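Re: [weldale-swap] Sorting day and the satin question 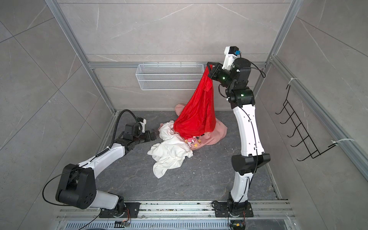
Photo: Petro Koval

Hello all,

Eluned wrote on Saturday:

> Can somebody who knows about fabric please tell me what to do with the
> shiny things? I've got a bag and a half of satin and satin-ish stuff from
> the Trusora collection and every time I fold a piece it slides off the
> shelf again. Also, do we wash sweatshirts with pictures on the front
> inside out or does it not matter? Last time a lovely one came out of my
> machine looking about a hundred years old and I felt awful.
>
> Also also, who has the good hangers?
>
> Eluned

Right, satin! I've been waiting years for somebody to ask me about satin (my mother took in bridesmaids' dresses, I was the one holding the pins).

Don't fold it if you can possibly help it. Pick it up by a top corner, like the red one in Petro's photo, and let it hang for a moment so the folds drop out by themselves, then get it straight on to a hanger. If it has to go on a shelf, roll it round an old towel and tuck the end under. A rolled one stays put, and you don't get that hard line across the middle that never quite comes out. If you do need to iron, turn it inside out, use the coolest setting and put a cotton tea towel in between. And please, no steam spitting on the right side, I have ruined a blouse that way and I still think about it.

Check the label before washing as well. Most of what we get is polyester and will go through a cool wash in a net bag without any fuss, but now and then there's a real silk one hiding in there and it wants doing by hand.

Sweatshirts with prints: yes, inside out, always, and cool, and never in the dryer! The pale pink one with the little cartoon characters is just the sort that goes first at the children's table, so it's worth the bother. Don't iron over the print either. I did it once with a dinosaur and had to scrape him off the iron.

Whites, while I'm here. Could we please keep them in their own heap from the start? I know it all gets tipped out together and sorted afterwards, but one new red thing in the wrong wash and we'll have a whole load of pink. Oksana still has the colour catcher sheets if anyone wants a few, she bought a box of 25 and has hardly touched them.

The good hangers are at mine, Eluned, the padded ones anyway. There are 23 in the blue crate and I can bring them over before the August swap. The wire ones went to Valentin and I don't think we want them back, they leave bumps in the shoulders.

One more thing, does anybody still have the long rail from Javora? The short one bows in the middle as soon as you put coats on it.

Vasylyna

--
Vasylyna Levchenko
weldale-swap list: to leave, send a blank message with "unsubscribe" in the subject line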